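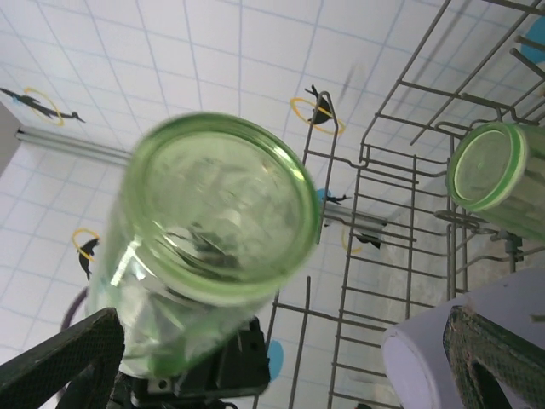

Green glass jars at the dish rack.

Jar Returns and Refills: Common Questions

How does the jar program work?
You pay a deposit of $4 on each glass jar when you first buy from the Liew pantry range. Bring the jar back clean and we refund the deposit or put it toward your next fill.

Do I have to wash the jar before I bring it in?
Yes. Hot water and ordinary dish soap are fine. We wash every jar again at our Urham kitchen before it is refilled, but dried sauce or honey slows that down a lot.

What is the best way to dry them?
Put them in a wire dish rack, on their side or mouth down, and leave them overnight. Jars dried mouth down on a flat counter or a folded towel tend to trap moisture and come in smelling stale.

Can jars go in the dishwasher?
The glass can. The lids should be washed by hand. Dishwasher heat loosens the seal inside the lid, and we can't reuse it after that.

How do I get the label off?
Soak the jar in warm water for an hour and the paper will slide off. If some glue stays behind, rub it with a little cooking oil and wash again. Please don't use a knife or steel wool — scratches are the main reason we have to turn a jar down.

Is the green glass different from the clear glass?
Only in color. Both take the same lid and carry the same deposit. We use green for oils and dried herbs, which keep better out of strong light.

The rim has a small chip. Will you take it?
We will take it for recycling, but there is no deposit back on a chipped jar. Run a dry cloth gently along the rim before you pack it. If the cloth catches, there is a chip.

Can I return jars from other stores?
No. Our filling line is set up for one size of jar. Other glass can go in your regular recycling.

Where do I return them?
At the counter in Flumengate or at the Ollatton shop. Both take up to 66 jars per visit. For more than that, write to Vangelis Kouris at the Ollatton shop first so there are crates ready.

How many jars come back?
We took in 1,048 jars in March, and 94 of those were too chipped or scratched to use again.

Do I need my receipt?
No, the jar is enough. Bring the lid too if you still have it.

Page last updated October 28, 2020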